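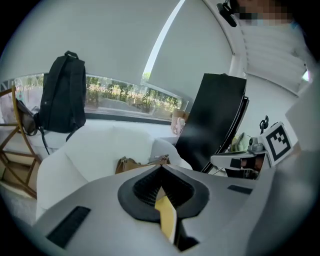
Trindora Institute of Applied Studies
Module 207: Household Textiles and Furnishing
Handout 3: Upholstery Fabrics, Wear and Care

Issued 7 March 2020

1. Purpose of this handout

This handout supports the third lecture of the module and should be read before the practical session at the Iturra workshop. Students are expected to know the terms in section 2 and to be able to apply the cleaning codes in section 4 without reference to notes.

2. Terms

Warp: the threads that run the length of the cloth.
Weft: the threads that cross the warp from side to side.
Pile: raised loops or cut ends standing above the ground cloth, as in velvet.
Nap: a soft surface raised by brushing a finished cloth.
Colour fastness: the degree to which a dyed fabric keeps its colour under light, rubbing or washing.
Rub count: the number of cycles a sample withstands on an abrasion machine before the stated end point is reached.

3. Choice of fabric

A covering fabric is chosen for the use the seat will receive. A chair in a spare bedroom may be covered in a light linen that would fail within a short time in a family sitting room. Arms and front edges wear first, and a fabric should be judged by how it will behave there.

Cotton takes dye well and is comfortable in warm weather, but it creases and marks easily. Wool recovers its shape after pressure and is slow to catch fire. It must be protected against moth. Polyester is strong and dries quickly, although some weaves form small balls of fibre on the surface, a fault known as pilling. Blended cloths are common, and the label should always be read for the proportions.

Pale coverings require particular thought. Dye may pass to them from new denim, from dark cushions and from coloured leather goods, especially where there is damp or repeated rubbing. Marks of this kind are difficult to remove once set. Removable covers are advised wherever the shape of the frame allows, and all the covers of a suite should be washed together so that any change of shade is even.

4. Cleaning codes

W: water-based cleaner may be used.
S: solvent cleaner only.
WS: either may be used.
X: vacuum or light brushing only.

Any cleaner must first be tried on a hidden part of the cover and left to dry fully. Spills are blotted from the outer edge towards the centre. They are not rubbed.

5. Case for discussion

The guest house at Nendesura has asked for advice on covering 20 lounge chairs in one cloth. The lounge faces south and is in use all year. Consider light, wear and cleaning, and state which fibre or blend you would recommend.

6. Written work

Prepare a report on the case in section 5. Swatches may be borrowed from the Tiltum collection, Room 257, and must be signed out. Reports are due in June, on the date shown on the module page. Late work is dealt with under the general rules of the Institute.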